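Inora two-finger gripper, long-term review: grip loss and a stop button that isn't one

Reviewed October 2024. Firmware 2403, mounted on our own arm, bought at full price through Londel.

We bought the Inora to replace an older parallel gripper on a bench arm used for small pick-and-place work. The first impressions were good. It bolted up without an adapter, the cable was long enough, and the setup program found it on the first try. If this review had been written after a week it would have been a short one with a high score. Two faults showed up after that, and one of them is a safety matter.

The test is simple. The arm picks up a cube, carries it to a target and puts it down, then goes back for the next one. The whole job runs on a white table with a whiteboard laid flat on it, so that target positions can be drawn in marker, wiped off and moved. A cycle takes 12 seconds with the speed set to the middle of the range.
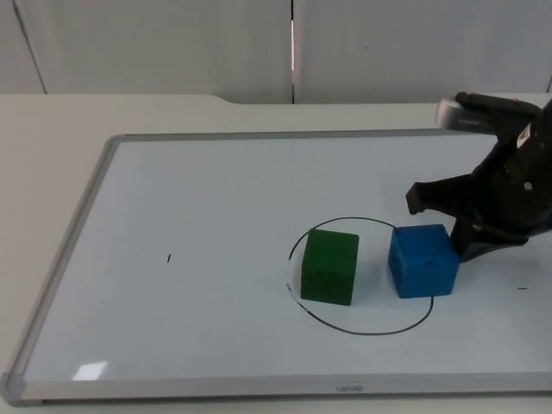
Grip loss is the first fault. The gripper reports "object held" when the fingers stall, and it goes on reporting it until told to open, whether or not anything is still between them. Position matters a great deal. With two cubes side by side in the marked circle and only a small gap between them, as with the green and blue ones, there is little room for a finger on the inner side, and an approach that is slightly off tends to catch a corner. The fingers stall on the corner, the status goes to held, the arm lifts, and the cube rotates out. The arm then travels to the target and carefully releases nothing. The log shows a clean cycle.

On a lone cube with clear space on all sides the fault is rare. I could still bring it on by shifting the start position a few millimetres toward one finger. Raising the grip force helped a little and marked the softer parts. Lowering the closing speed helped more, at the cost of cycle time, and that is the setting I would recommend to anyone who already owns one.
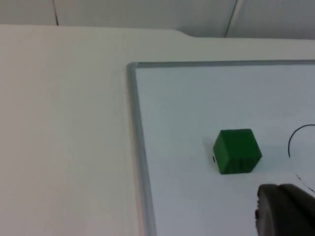

The motor current does drop when a part slips out. It can be seen plainly in the diagnostic trace, so the information is there and the firmware simply does not act on it. Our workaround is a short routine that reads the current after the lift and halts the cycle if it is below a set value. It took an afternoon to write and has caught every miss since. A buyer should not have to write it.

The second fault is worse. The Inora has a stop input, described in the manual as a "protective stop". Opening that input during a close does stop the fingers. Restoring it starts them again at once, with no reset and no new command, and they finish the movement they were making. I found this with a gloved finger near the pads and was lucky that the force was set low. I repeated it later with a foam block, at three force settings, and the result was the same each time.

Restarting by itself when a stop clears is not acceptable on anything a person may reach into. The manual covers the input in 2 lines and says nothing about restart. Anyone using this gripper should wire the stop through an external relay with a manual reset, and have that relay cut the gripper supply. We used a Stirside safety relay that was already on the shelf. With supply cut, the fingers hold position and can be backed off by hand using the screw on the side.

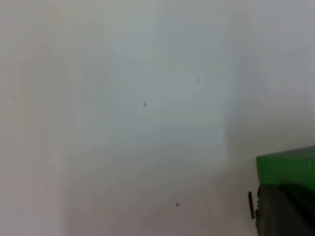 Cutting power has its own drawback. After a power cycle the gripper must find its zero again, and it does so by opening fully, then closing fully, at a speed that cannot be changed. If a part is in the fingers it will be dropped. We now move the arm well away from the board and clear of the work before power is restored, and that step is on the card taped beside the controller.

Support was mixed. Londel answered quickly and passed the matter on. The reply from Inora, 45 days later, said the restart behaviour was "as designed" and that a reset option was planned for a later release. There was no mention of a notice to existing owners. On the grip status they asked for traces, which I sent, and there has been no reply so far.

For comparison, the Athanasiadis unit we have on loan latches its stop and needs a deliberate reset. It also drops the held signal when a part slips. It is heavier, slower to close, and costs a good deal more. The fingers are harder to change – four small screws each, two of them awkward to reach.

Good points: light, easy to mount, repeatable closing position, quiet, readable diagnostic trace.

Bad points: held status cannot be trusted after the lift, stop input restarts without reset, fixed homing speed, thin manual.

Rating: two out of five. I would look at it again if the reset option ships and the manual is corrected to match. Until then, do not use the stop input as the only means of stopping it.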